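Open Day

Posted 28th February. Wrote this on the bus, fixing it later maybe.

Sign-in sheet, a sticker with no name on it, go on through. Skerham used to make conveyor parts, my mother packed boxes there for Vivodel before it was Coltura, and now it was Coltura's open day and I had a free afternoon and a bad reason for going.

The bad reason: my mother's job. The one after the boxes. Nineteen years making beds at the hotel by the interchange. I wanted to see what was coming for it.

I expected a stage. Music, probably. Something with a face. What I got was people typing. A big white room, folding tables, somebody in headphones who never looked up. And a bed. Just a bed, out on the floor with everybody else.

"That's the station," the guide said. She had a lanyard and a cold. "You hold the gripper, you do the chore, it learns from you doing it."

"So where's the robot?"

"Today you're sort of the robot."

She put it in my hand. Two black fingers, a squeeze and they close. Heavier than I thought, or my wrist was already scared of it.
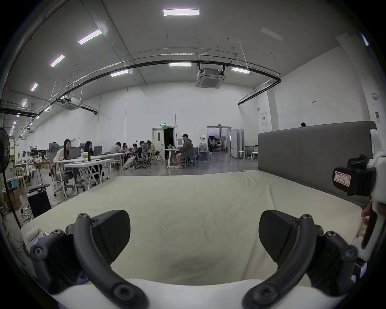 The bed station at Coltura, with the desks behind it.

I stood there. Visitors behind me, I could feel them being polite. On the wall by the entrance they'd put up a number, 1,738, that was how many times a shirt had been folded so far this year. They wanted 400 more by April. She told me that like it was a weather forecast.

"Who folds them?"

"Whoever's on shift. You want to try one?"

I didn't. I said yes.

Blue thing, long sleeves, soft from washing. She tossed it down and it landed the way clothes land, all wrong, one arm up like it knew the answer. My mother would of had it done before it landed. She had a move, chin on the collar, two flicks, down. I used to try it standing next to her on a step stool and end up wearing the shirt on my head.

No chin now. Just the fingers.

I got the sleeve. Lost the sleeve. Got some sheet with it, dragged the sheet. Put it back. The guide sneezed and said take your time, which people only say when you're taking it.
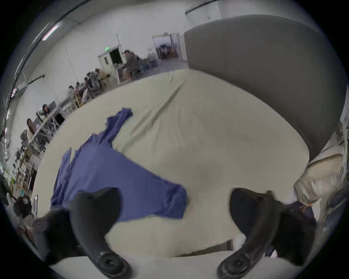
Cuff. Come on. You have to come in low, I worked that out, low and flat, and squeeze late. Squeeze early and you pinch air. So low, late, lift, and over it went, sleeve across the body, crooked but across. Somebody behind me clapped one time and stopped.

And I thought, okay, who is going to tell it about the corners. She did corners with the side of her hand. She did 44 rooms one day in a snowstorm when half the shift couldn't get in, and she came home and made my bed too, because I hadnt, and she did the corners.

"Does it keep all of this?" I said. "The bad ones too?"

"Bad ones are useful."

"Does it know who did it?"

She looked at me properly then. Wiped her nose. "No. Just the motion."

I folded the second sleeve. Then the bottom up, and up again. It came out a lump, my lump. The guide leaned over and shook it out flat and held her arm out for the gripper, next person please, and I didn't give it to her.

"One more," I said.

I put the gripper down low, brought it in from the side. Slow. Not how I'd do it. How she did it, as near as I could get without the chin.

Then one more after that.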